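I finally gave in and bought the Strand, the folding bike from Ikamholm I'd been circling since July. It cost me 858 dollars, which hurt, and then another 10 for a bell that sounds like a toaster finishing.

My ride to work is mostly flat until the hill past Rukham Park, and I was so sure those little wheels would hate it. They don't! I get up it slower than I used to, but I get up it, and I don't arrive looking like I swam there. 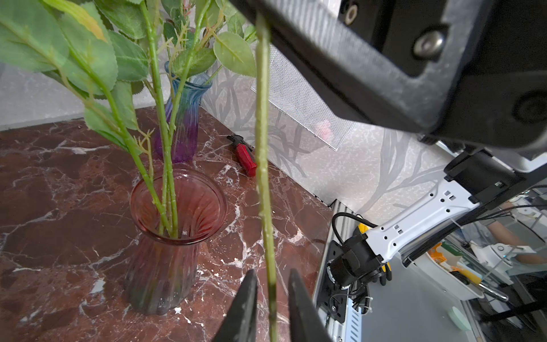
Can you carry groceries on a folding bike? Small loads are fine in a front bag, but anything heavy makes the steering twitchy, so I put milk and potatoes in a backpack.

The fold itself took me a whole evening to learn (there's a latch under the seat that the manual calls "obvious"). Now I can do it on the train platform at 7:40 with coffee in one hand, mostly. Next up is a Plasum rain cover, if they ever get the yellow one back in stock.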